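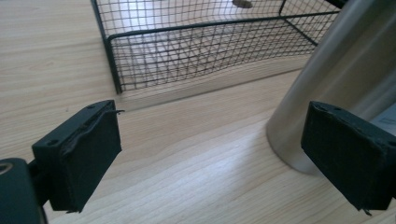

One visitor asked whether the robot already knew how to tidy a table before it came to the Givine open day. The guide answered that it did not, and that people had to teach it first.

Reading time: 2 minutes

How does a robot learn to pick things up?

The Givine Workshop in Fluston opens its doors to school groups each January. Visitors may watch the staff teach machines to handle everyday objects, such as a wire basket or a tall steel container.

You pick up a cup without thinking about it. Your eyes find the cup, your hand opens to the right size, and your fingers close just hard enough. A robot needs to be taught each of these steps.

At Givine, a person holds a tool called a gripper. It has two black fingers that face each other, with a gap between them. The person uses it to move an object, and a camera on the tool records what happens. One recording is called a demonstration.

A single demonstration is not enough. For one small task, the staff record 800 of them. The basket may be turned a little, or placed nearer to the edge of the table. A computer then studies the recordings and looks for patterns – where the fingers went, and when they closed.

What will my class do?

Each visit lasts 50 minutes. Pupils first watch a member of staff at work and may then try a gripper themselves. Groups may have up to 60 pupils.

Please remember:
Keep your own fingers away from the gripper's fingers.
Wait until you are called to the table.
Ask questions at any time.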